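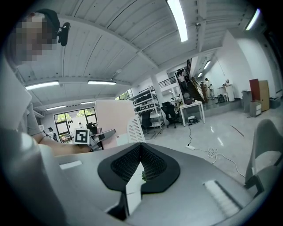 Warngate, the upper floor

July 22, 2021

Druvwood took on the upper floor at Warngate as one long open room, 494 square metres of it, and has kept it that way. The pictures on this page are of the room and a few of the things in it. Anyone who knew the building under its old name, the Tonar works, will remember the floor divided into small offices.

The ceiling is the part visitors ask after. It is painted white throughout, beams included, and the paint went on in 5 days. The underside was left open and no tiles were hung below it, so the full height of the room is kept. Cleaning it is a slow job and is done each September.

The partitions are pale pink. The colour was picked from the Mạc range and is listed there as number 105. They stand upright on the floor and can be moved by two people — one at each end, please, and never dragged.

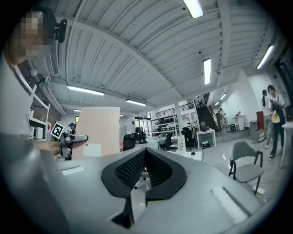 Reading time: 2 min

White shelving on the left, with the microwave on a lower shelf and small items and cables kept on the same unit. The microwave is for everyone on the floor. Please leave the door shut after use and wipe up spills.

The pink board here has a white label near its lower left, with a small red mark in one corner. The ceiling is ribbed metal, with fluorescent lights fixed across it and an air-conditioning vent above the shelving. The vents were serviced before we moved in, and the filters are changed on the same day as the September clean.

Notes on the room

Plans of the floor are kept at the Druvwood office under reference 1344. They show the beams, the lights and the sockets, but not the partitions, as these move too often to be worth drawing.

Larger copies of both pictures can be requested from the same office. Please give the page title when you write.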